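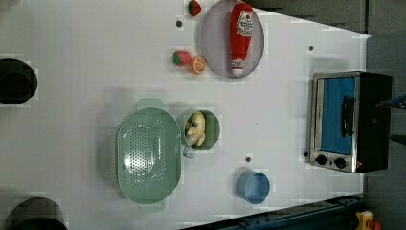 Manipulation bench at the Castar laboratory, Ustton, with kitchen items laid out for a task. Emergency stop at lower right.

Report on the Visit to the Castar Manipulation Laboratory, Ustton
Skeltska Association for Workplace Technology, Section for Rules and Practice

The Section visited the Castar laboratory in October at the invitation of its head of operations, Friederike Wegener. Eighteen members attended, most of them safety representatives or technical inspectors from member firms. The purpose of the visit was to see how a research laboratory applies written operating rules to robot arms that handle household objects, and to gather material for the Section's revised guidance on small robot workstations.

Members were received at the front desk at 9:30 a.m. and signed the visitor register. Uwe Brandes, who is responsible for laboratory safety, gave the briefing required of every person entering the robot area. It covered the marked walkway, the location of the stop devices, and the rule that visitors do not place anything on a bench. Bags and coats were left in the meeting room.

Scope of the laboratory's rules

Castar operates under a single document known internally as the bench rules. It applies to staff, students and contractors without distinction. The first version was written when the laboratory had one arm, and it has been revised each time a new type of bench was installed. Rosemarie Oltmanns, who maintains the text, explained that the laboratory prefers short rules that can be checked by looking at the bench. Longer matters, such as the risk assessment for each arm, are kept in separate files and referred to by number.

The Section was given a copy for study. The following points were discussed in detail.

Access during motion. No person may reach over the bench while the arm is enabled. Objects are put back by hand only after the operator has stopped the arm and said so aloud. The second person present repeats the word before reaching in. Members asked whether the spoken confirmation was followed in daily work. Mr. Brandes replied that it is checked during unannounced walk-throughs and that lapses are entered in the log.

Stop devices. Each bench has an emergency stop mounted at its edge, in a yellow housing. The rules require that it can be reached from the operator's normal position without leaning over the work surface. It is tested at the start of each shift and the test is initialed. Members noted with approval that the housing is kept outside the area in which objects are laid out, beyond the rail.

Clear floor space. A strip 80 centimeters wide is kept open along the operator's side of every bench. Chairs, carts and cable reels may not stand in it, even for a short time.

Bench contents. Only objects on the task sheet may be on the table. For kitchen tasks, these include toy food, plates, cups and small appliances. The toaster oven used on the kitchen benches is treated as a task object and is subject to the same listing. The bench rules forbid connecting it to power during any robot work. Knives, glass vessels and liquids are not permitted at all.

Condition of objects. Items are inspected when they are issued from the store and again when they are returned. A cracked cup or a toy with a loose part is withdrawn. Ms. Oltmanns remarked that soft items wear more quickly than hard ones and are given a shorter inspection interval.

Demonstration

The Section then moved to the robot area in two groups. Facundo Leiva, senior operator, led the demonstration with a colleague acting as second person. Before enabling the arm, he read the task sheet aloud and compared it with the table. The sheet called for picking up soft and rigid items of different shapes among a group of kitchenware. Members observed from behind the marked line.

Mr. Leiva drew attention to three matters that the rules leave to the operator's judgment. The first is how close together objects may be placed. Crowded layouts are allowed, and are often the purpose of the task, but an object may not be placed where a failed grasp would push it off the table. The second is the choice of grip force, which has an upper limit set for each class of object and may be lowered by the operator at any time. The third is the decision to end a run early. An operator who is uncertain is expected to stop, and no reason need be given to the project lead.

In the course of the discussion, members asked how an operator can judge a grasp when the arm itself blocks the view from above. Mr. Leiva showed the image from the wrist camera on the operator's screen. It gives a close view of the gripper and of whatever lies directly beyond it. Under the bench rules, both views must be working before a run is started, and the loss of either one is a reason to stop.

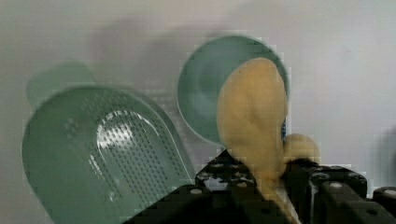 Page last modified: October

With a soft item between the gripper parts, the wrist camera is the more useful of the two views. The yellow piece is held low, near its narrow base, and the green bowl-shaped vessel farther back is partly covered by it. Mr. Leiva pointed out that a held object always takes up part of the wrist view, and that operators are trained to consult the overhead view before moving sideways. A perforated utensil lying near the gripper calls for particular care, as a raised rim can be caught by a finger during a low approach. The rules set a slower speed for all movement close to the table surface.

Gisela Fuchs, who trains new operators, described the course that precedes work without supervision. Trainees begin as second person. They do not control an arm until they have stopped one on instruction, from both views, to the trainer's satisfaction. The course ends with a supervised shift at which the trainer introduces a faulty task sheet. A trainee who starts the run without reporting the error repeats the shift.

Records

After the demonstration, the Section examined the laboratory's records. The logs are kept in a system supplied by Tapia and can be read, without names, by everyone who works at the benches. In the period under review, the laboratory completed nearly 1,000 runs and made 259 log entries. Ms. Wegener asked members to read the second figure with care. An entry is required for any departure from the rules, including a missing initial or a chair in the clear strip, and the majority fall into such categories. The laboratory regards a sudden drop in entries as a matter to be looked into.

Each entry states what was observed, which rule applied and what was done. The field for the cause may be left blank for up to one week. Mr. Brandes considers this delay useful, as first explanations written at the bench have often had to be corrected.

Members also reviewed the handling of camera recordings. Cameras are directed at the work surface, and hands and forearms may be recorded during setup. Faces and badges are to be kept out of view. Recordings in which a person can be identified are removed from the working set and reported to the data office. Visitors are informed of this at the briefing.

Questions raised by members

Several members asked whether rules of this kind could be carried over to production sites. Ms. Wegener was cautious. Castar's arms are small and move slowly near the table, and a trained person is present for the whole of each run. A site with heavier equipment or unattended operation would need guards and assessments that the bench rules do not cover. She considered the log and the task sheet suitable for wider use, provided that each site wrote its own list of permitted objects.

One member questioned the absence of a physical barrier on the operator's side. Mr. Brandes referred to the risk assessment for the bench type, which was made available for reading in the meeting room. The member asked that the point be recorded as open, and the Section will take it up in writing.

A further question concerned tabletops. Openings and fixing points in a work surface can trap small parts and are easily overlooked in cleaning. The laboratory agreed to state in its next revision how often they are to be checked.

Points noted for the revised guidance

The Section will consider the following for inclusion in its guidance on small robot workstations:

Reading the task sheet aloud against the table before the arm is enabled.
A spoken stop, repeated by the second person, before any hand enters the work area.
Emergency stop reachable without leaning over the work surface, with the daily test initialed.
Household appliances used as task objects to be listed and kept disconnected.
Loss of any required camera view to be treated as a stop condition.
Log entries open to all bench staff, without names.

Drafting has been assigned to the working group on small workstations. Member firms that have comparable written rules are invited to submit them before the draft is circulated. Texts in any format will be accepted, and the name of the submitting firm will be withheld on request.

The Section thanks Ms. Wegener and her staff for a full morning and for open answers to its questions. A return visit by Castar operators to the Skeltska training hall is planned, and arrangements will be announced on the Section's page.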